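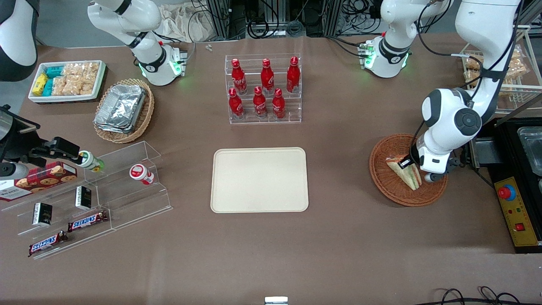 Illetar is a reference collection of picnic and snack-table arrangements, kept by the Mulier group for people who study how food is set out for serving from a shared table. It covers packaged food and drink as found in ordinary shops, together with the trays, racks and baskets used to hold them. A typical arrangement has an empty cream-coloured tray in the middle of the table, with the food placed round it: six bottles of Coca-Cola on a clear tiered rack, a sandwich wrapped in clear plastic in a round wicker basket, foil containers stacked in an oval one, and packets and bags of snacks together on a white tray. The middle tray is the serving tray, and its contents are recorded separately from those of the table.

This document accompanies release 2 of the collection. It replaces all earlier notes, including the short text file supplied with the first release.

Contents

The release holds 300 arrangements. Each has its own folder, containing the photographs, a table list and a serving list. The table list names every item set out and the holder it was placed in. The serving list names the items requested for the middle tray, in the order of the request. A request may be as short as one drink, or it may be a full lunch for one person.

Folders are numbered in the order in which the arrangements were prepared. The numbering has gaps where an arrangement was withdrawn, and withdrawn numbers are not used again.

Items

Items fall into the following groups.

drink: bottles, cartons and cans, unopened
sandwich: wrapped sandwiches of any shape
snack: crisps, pastries and similar goods in bags or packets
biscuit: boxed or wrapped biscuits and cookies
dairy: yogurt-style cups and small drinking bottles
container: foil or card food containers with or without contents

The word "biscuit" is used throughout for goods sold under either name. Where a package carries the word "cookies", the printed name is kept in the notes column. Yogurt drinks are listed under dairy, although several contributors placed them under drink in the first release. Those entries have been corrected.

Holders

Every item in the table list is given a holder. The permitted values are tray, rack, stepped display, basket and table. "Rack" is reserved for holders meant for bottles. "Stepped display" is used for any holder with open steps, whatever is laid on it. Baskets are recorded as round, oval or rectangular, and the material of the basket is entered in the notes column. An item which lies directly on the cloth has the holder value "table".

Items which lie on their side are marked "lying" and all others are left blank. This applies to bottles and cups only. Boxes and packets may rest in any position and are not marked.

Preparation

Arrangements were prepared by Faisal Paracha and Razia Gilani from a written plan, using a stock of 100 products bought for the purpose. The plan gives the holders and their places on the table but leaves the choice of products within each group to the person preparing it. Products past their printed date were removed from the stock and replaced by the same product where it was still on sale. Changes of packaging are entered in the product list under the original product number – the older entry is kept.

Table lists were written by the person who prepared the arrangement and checked by Willy Hendriks against the photographs. In 12 folders the list and the photographs could not be brought into agreement. These folders are included, and the word "unresolved" appears in the first line of the list.

Known limits

The products reflect what was on sale near the Kakakhel building and should not be taken as a fair sample of picnic food in general. Hot food, fresh fruit and cut bread are absent. Allergen and nutrition details were not collected, and the lists must not be used for dietary advice. Brand names are recorded as printed on the package and imply no link with the makers.

Use and contact

The collection may be used for teaching and research, provided that Illetar is named together with the release number. Copies may not be sold. Requests for other uses should be sent in writing to Sadia Bangash at the Plinenance office, with a short statement of purpose.

Corrections to the lists are welcome – please give the folder number and the line concerned. Corrections received before the end of September will be included in the next release.

Last revised June 26, 2018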